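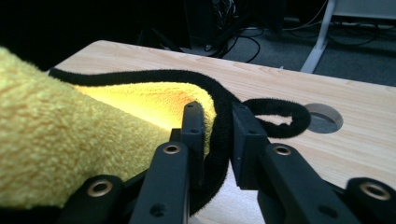

Yellow microfibre towel with the black fuzzy cord lying over it, on my craft table

Getting black fluff off a yellow microfibre towel, and should I be storing these together?

Posted by Monow, 2023-04-17

Hello all, I hope this is the right section, I did look under laundry first but everything there seemed to be about shirts. I have a very thick, shaggy yellow microfibre towel that I use on my craft table, partly to mop up and partly as a soft thing to roll small pieces in while I'm working. I'm terribly fond of it. I also have a good deal of that black fuzzy cord, the velvety sort that looks like a pipe cleaner, which I bought in February for edging a set of cushions and a draught excluder that still hasn't got a face.

My trouble is that the two of them live in the same drawer, and every time I take the towel out there are little black hairs worked right down into the pile. Shaking it out of the back door does a bit. I tried a sticky roller and it mostly pulled up yellow, which worried me, so I stopped. The towel has been through the machine once at 40 with the tea towels and came out with just as many black bits as before, and now one of the tea towels has them as well.

So really I'm asking two things. How do I get the fluff out without ruining the long pile, and is there a sensible way of keeping the cord so that it doesn't kink? I've been coiling it in loose loops and laying it on the towel, thinking the softness would be kind to it. My sister thinks I should throw the towel out and buy another, but it was a present and I'd like to hang on to it if I can.

Thank you in advance, and sorry this has gone on a bit.

Mebrat Kumsa
Member, 2,493 posts

Oh, please don't throw it out! I've got a whole stack of these towels (I used to do the cleaning at a guest house and we got through them like biscuits) and I've rescued far worse than yours.

Microfibre is made to grab hold of things, so a cord that sheds is about the worst neighbour you could give it. I would start with it completely dry. Take it outside, hold it by one short end and give it a proper flapping, then turn it round and do it from the other end. After that put on a rubber washing-up glove, a dry one, and stroke the pile in one direction only with a light hand. The hairs roll themselves up into little worms that you can pick off with your fingers. Go gently where the tufts are longest or you'll tug them. I usually sit down with the radio for this part as it does take a while, and you'll find you get better at it as you go.

Then wash it by itself. I mean entirely by itself, no tea towels, and certainly nothing cotton, as it will collect the lint off that too. Mine go in at 30 with 10 ml of liquid detergent and no softener whatever. Softener coats the fibres and they go flat and greasy feeling, and then they won't soak up anything. If you've been using it already, two or three washes without will usually bring the towel back. Hang it over an airer somewhere breezy and give it another shake when it's nearly dry, so the pile stands up again. Keep it off the radiator! I melted the corner of a blue one that way years ago and it has never been the same.

Clean the filter on the machine afterwards, and run a damp cloth round the rubber seal, or the next load will come out wearing the lot.

As for your poor tea towel, the sticky roller is fine on that. It's flat, so there's nothing to pull.

Studier
Member, 9 posts

separate drawers. put the cord in a freezer bag. job done

Bogale
Member, 600 posts

I agree with Mebrat about the glove, and I'd add that a soft baby hairbrush does nicely on the edges, where the tufts clump together.

On the cord, I make wreaths and get through miles of the stuff, so here is how I keep mine. If yours has a wire in the middle (bend a bit and see whether it stays), don't wind it tightly round anything, and try not to pull your loops down to a sharp point at one end. Once the wire has taken a fold there, you'll always see it, and the fuzz goes thin at the bend as well. Big open rounds, as wide as a dinner plate, tied in two places with a scrap of wool, then into a flat box. An old biscuit tin will do if it's wide enough. If there's no wire in yours you can be far more relaxed and wind it round a piece of card.

It does shed most from the cut ends. A dab of ordinary craft glue on each end, left overnight, has made a big difference to mine. Before I use a new length I also run it once through a damp cloth, pinching lightly, and an astonishing amount comes off black. Let it dry flat before you put it away.

I'd keep a plain old pillowcase on the table for working with the cord and save the towel for mopping up. A flat weave lets the bits brush straight off.

Monow

Thank you, all three of you, what a kind lot. I've been at it with the rubber glove this afternoon and have a small heap of black worms on a saucer, which I was oddly pleased to show my sister. It's going in on its own at 30 tonight. Mine does have a wire, Bogale, I bent a bit and it stayed, so I'm off to look for a wide tin. Does the craft glue go shiny on the ends, or does it dry clear? They will show on the cushions.

Bogale

Mine dries clear. Use a cocktail stick to put it on and you'll hardly see it.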